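January 30, 2022

Well, the left arm is back up, and I'm writing this with a plate of toast next to me at a time of night when I should be asleep. The kitchen cell has been down most of the week and I was starting to take it personally!

So where did I leave off. The last entry was me grumbling about the gripper not closing all the way, and me blaming the fingertips (I'd just swapped them for the softer Plastell ones, so of course I blamed the new thing). I put the old ones back on. Same problem. I put the new ones back on again, and then sat on the floor for a while.

What finally got me somewhere was running the slow open-and-close program and holding the cable with my hand while it went. When the arm reached out toward the back of the counter the grip went weak, and when I pushed the cable up and gave it slack the grip came back. Off, on, off, on. I must have done it a dozen times just for the pleasure of it. There's a connector up by the wrist that was being tugged every time the arm stretched, and one of the pins had backed out a hair. You could hardly see it with the flashlight.

I pushed the pin in and it backed right out again, so I called Stidus and ordered a new lead. They wanted to sell me the whole harness, no thank you. It came yesterday in a box big enough for a pair of boots. Putting it on took me all morning, mostly because I'd wrapped the old one in so much tape last summer that I had to pick it off with my fingernails. Note to self – hook and loop straps from now on, the tape leaves a gummy mess on everything and it's still under my nails as I write.

I also gave the cable a lot more loop this time. Before, I had it pulled in tight because I thought it looked tidier, and all that did was make the connector carry the load. It goes up in a big lazy arc now. Not pretty, but I ran the arm out to every corner of the counter and it never pulled.

Then came the part I always put off, the calibration. Every time I have a cable off the wrist I redo the tool weight and the home position, even if I swear nothing moved. The tool weight came out at 700 grams, and I had it written down in the notebook as 600, so either I wrote it down wrong in the first place or I weighed it without the mount. I bet on the mount. That would explain the little sag I've been seeing when the arm holds still, which I'd been fixing by hand in every single program like a fool. Took all those fixes out again this afternoon. That was a lot of scrolling.

Home position was fine. The other arm I left alone apart from a wipe-down and a check of the base bolts, and one of those took a quarter turn, which I didn't love. I marked all of them with paint pen so I can see at a glance if they creep. I should have done that the day we set the thing up.

After supper I did the long run, the Poltino test, 600 cycles of reach, close, lift, lower, open. I meant to go do something useful while it ran and ended up pulling up a chair and watching a good chunk of it. It got to 323 and stopped dead, and my heart just sank. Then I looked at the screen and it was only the log file filling up the disk. I cleared out a bunch of old runs from the Prata job (goodbye, I never looked at you once) and started over from zero. All the way through on the second go, no weak grips. I'm calling it fixed.

Still to do in February: replace the matching lead on the other arm before it does the same thing to me, get a spare set of fingertips, copy the new tool weight into the setup sheet, and find a better spot for the stop button, I keep having to lean across for it. Also put the wrist screws on the monthly list. And buy more toast bread.

Going to bed now. I left everything on the counter the way it was, I'll deal with the spices tomorrow.
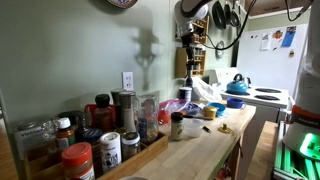
Left arm with the big cable loop, spice tray still out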